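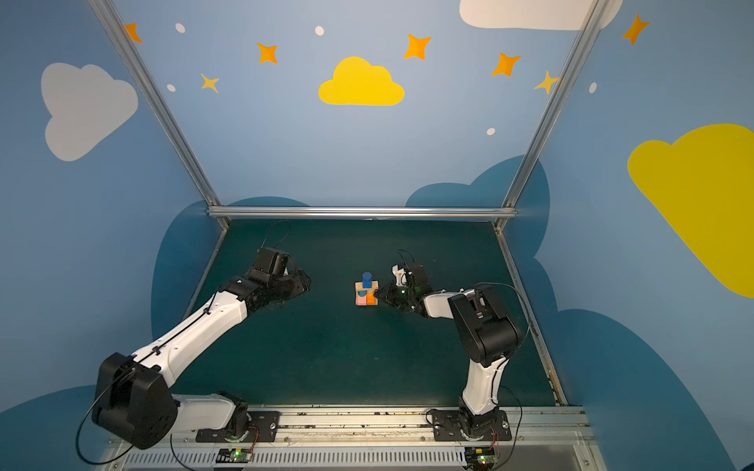 How does a robot learn to stack blocks?
A person shows it. The person moves the robot through the job many times, and a computer keeps a record of every move.

There are two main ways to do the showing. In the first, you take hold of the arm and push it where it needs to go, a bit like helping a small child to hold a pencil. In the second, you stay away from the robot and steer it with a set of controls. When your hand closes, the gripper closes too.

Two arms are harder to steer than one. In the picture, the left gripper is open beside the blocks while the right one is up against them. The person in charge has to think about both — and try not to knock the blue cylinder off the top.

Haziq Setiawan teaches robots in the Cillum workshop. He says his first tries in January were slow, and the blocks fell over a lot. He and Adesuwa Mohammed now take turns, and each turn lasts 30 minutes.

One go at a task is called a demonstration. The Cillum team has saved 2,067 of them, and 700 are about blocks. The computer looks for what the good ones have in common. Then the robot has a try by itself.

Words to know
Gripper: the part of a robot arm that holds things.
Joint: a place where the arm can bend or turn.
Remote control: steering a machine without touching it.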